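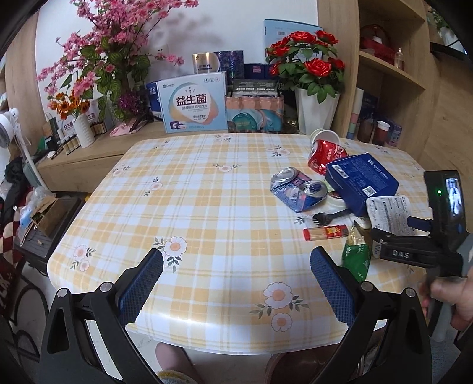 Resta plaid table cover with daisy print, in use.

Resta Wipe-Clean Table Cover, Plaid and Daisy
Maurya Home Textiles

Product details
Yellow, cream and white plaid ground with printed flowers. The main motif is a white daisy with an orange center and gray-green leaves. Smaller white and pink blooms are spread over the rest of the cloth. The surface has a gloss finish.

Material: PVC face on a 100% polyester backing
Care: wipe with a damp cloth and mild dish soap
Machine wash: no
Tumble dry: no
Iron: no
Pattern design: Pramila Negi
Warranty: 2 years against peeling of the face layer

Fitting
Unfold the cover and leave it flat overnight at room temperature. Fold lines relax faster in a warm room. Let the cloth drape over the front edge of the table without pulling it tight; a hard crease at the edge will show as a white line in the print. Trim with scissors if needed. The backing does not fray.

Cleaning after meals
Pick up cups, cans and wrappers before wiping. Crushed cans can have sharp folds and should be lifted, not dragged. Soft drink residue comes off with warm water. For dried sugar, lay a wet cloth on the spot and wait 2 minutes. Do not use bleach or scouring pads - both dull the gloss.

Related items
Brostau table clips, steel, pack of 19
Dullix matte cover, plain cream

Page maintained by Rajkumari Nishad. Last revised 2026-01-14.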